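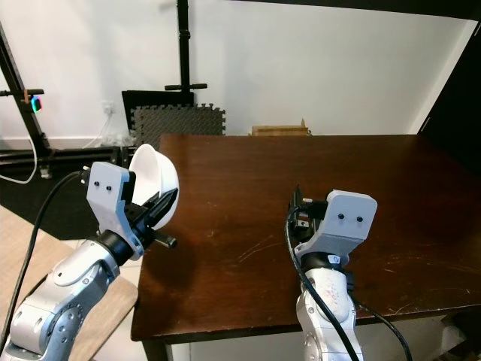 Skamisard table, dark brown
Wood, glossy finish. Used, sold as seen.

Item: Skamisard table
Finish: dark brown, glossy
Condition: used, grade B (marks on the top)
Price: 55 each
Quantity available: 8
Reference: 2175
Page updated: 2026-05-11

About this table

The Skamisard is a plain and strong table in dark brown wood. We bought a group of them in January from a training centre in Eltholm which was closing its upper floor, and we are now selling them one by one or all together. They were used every day as work tables, and before that, as we understand, in the dining room of the same building. It is a good table for a workshop, a hobby room, a kitchen or a shared office where people need a surface that they do not have to be afraid of.

The finish is dark and glossy. We have not sanded, painted or oiled the tables. We only washed them with mild soap and dried them with a cloth, so what you buy is the surface as it came to us.

Condition of the top

Grade B means in our shop that the table is sound and stands firmly, but the top has marks from use. On these tables you should expect faint scratches and scuffs. The marks are often stronger on one side than on the other, probably where people worked most. On a glossy dark surface such marks are seen mainly when the light comes from the side, and less when you look straight down.

If you want a table without any marks, please choose grade A from our list of stock. We would prefer to tell you this now than to carry the table back down your stairs.

Daily care

Wipe with a soft cloth, a little damp, and then with a dry one. Please do not use scouring powder or the green side of a kitchen sponge. It will make the gloss dull in patches, and this cannot be corrected with polish.

Bowls, plates and cups in plastic can be put directly on the top. For stoneware and other dishes with a rough foot we recommend a mat — the rough ring under the dish is what makes most of the round scratches we see on used tables. Hot pans need a proper stand.

Faint scratches can be made less visible with a dark brown furniture wax. Put on a very small amount, wait 15 minutes and rub it until the cloth moves easily. Try first near the edge. Deep scratches will take the wax but they will still be felt with the finger.

Does it need refinishing?

Many customers ask this. Our answer is that for a work table it does not. If you wish to do it for a dining room, the whole top should be done at one time, as a repaired patch in a glossy finish will nearly always show. Suleiman Balogun in our workshop can do this for you before delivery. Ask him for a price, which depends on the finish you choose, and please allow three weeks.

Delivery and collection

You may collect from our store at Moen, where the gate is on the side of the road to the harbour. Bring a blanket and two straps, and also a second person. We help with loading but we do not drive private cars into the yard.

Delivery inside Eltholm and Moen is done by Hugo Figueroa. Please measure your door and the turn of your staircase before you order. We carry the table to the room you want on the ground floor or the first floor. For higher floors we must agree on it first.

Returns

You may return a table inside 15 days if it is in the same condition. Collection costs are paid by the buyer, except when we have made a mistake in the grade. Tables which were refinished by our workshop on order cannot be returned.

What customers have written

"The scratches were as described, even a little fewer than I was prepared for. We do all our cutting and gluing on it and eat on it in the evening." Remedios Dizon

"Good table, heavy to turn in my corridor. The wax helped on the worst end. I would have liked to know the measures of the legs before." Ronaldo Lumbao

Thank you to Mr Lumbao — we now send a sheet with all the measures to everyone who asks about reference 2175.

Questions

Write to Crisanto Castillo at Erkum Used Furniture, and mention the reference number. Tables can be reserved for two days without payment.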